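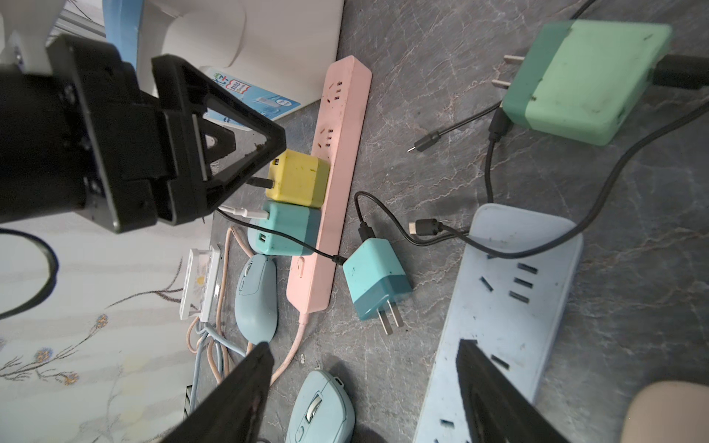 The reply from the Torkix reviewers came before lunch: they ask why our team still wants the unplugging task in the October demonstration, when the plugging task alone would give enough points. They also write that the written plan does not say what counts as a finished trial, and that this must be fixed before they accept the video.

I think the second remark is fair. The first one I do not agree with. Unplugging is half of the title of our project ("Plug and Tidy"), and it is the part where our club learned the most this semester. I will answer them tonight. Below are my notes from today so that the others can check them first.

Notebook, October, afternoon session, started 2:15 pm

Setup. Same arm as in the last entry, wrist camera on, both fingers with the black tips. Table with the marble pattern. On the table: the pink strip, the light blue strip, the chargers with their cables, the two mice. Start condition for the set we call C: yellow charger and the light teal charger are in the pink strip, the other teal one (two-tone) lies free with the prongs showing, mint charger also free. I write this down in detail because in set B we forgot to, and then could not compare.

Policy: the checkpoint trained on 200 episodes, without the new ones from the Lozano room. The bigger training with 500 episodes is still in the queue. The Flimura machine was taken by the vision course until the evening.

What was tried:

Task 1, take the yellow charger out. The arm comes down well and the fingers close on the cube. In the first trials it pulled at an angle and the whole strip came along. We then put tape under the strip, at the end where the cord comes out, and the strip stayed. I know the rules of the competition permit "fixing of one object", but I am not sure if tape is meant by this. Must ask.

Task 2, put the two-tone charger in. This is still bad. The gripper picks it up, but the prongs are turned a little in the fingers, and then the charger slides over the sockets without going in. Twice it went in anyway when I had moved the strip by hand, so I do not count these. My opinion is that the camera sees the prongs too late. When the charger is between the fingertips, the prongs point away and only the back of the housing is visible. A teammate proposed a short stop over the table where the wrist turns and the charger is regrasped. I was against this last week (too slow) but I have changed my mind.

Task 3, move the loose USB-C end to the side. Not tried today.

Cables. The thin cords are a bigger trouble than the chargers. If a cord lies across the approach path, the lower fingertip catches it and drags the charger at the other end. The policy has no idea of this, and the demonstrations do not help, because the people who teleoperated always made the table neat before they began. I was one of them. For the next recording: please leave the cables as they fall. Also please do not wind them up between episodes.

Small things
- The screw on the left finger was loose again. Tightened at 3:40 pm. Somebody should put thread lock on it, the bottle is in the Zetuten drawer.
- Force limit was on 85 percent from the other group's settings, I put it back to ours and saved it under a new name. Please load the file and do not type the values.
- Nothing on the table is connected to the wall and it must stay so! The strip cords have to be in our sight before the arm is enabled. This is written in the safety sheet but two of the new members had not read it.
- The logging script stops writing after 2,000 steps. For long trials the last part is missing. I did not find the line yet.

On the question of the reviewers, my proposal for the text: a trial of unplugging is finished when the charger is out of the strip, lies still on the table, and the gripper is open and above it. A trial of plugging is finished when the prongs are fully inside and the gripper has let go. Time limit the same for both. If the strip is pulled away from its place, the trial is failed even when the charger comes out. This last rule will cost us points, but I prefer to have it in.

To do before next session:
- answer Torkix (me, tonight)
- ask about the tape
- write the regrasp motion, first by hand without learning
- new recordings with messy cables, both strips, different start positions of the chargers
- start the 500 training when the machine is free, and write the start time on the board

Stopped 5:50 pm. Arm parked, power off, table left as it was for the morning group.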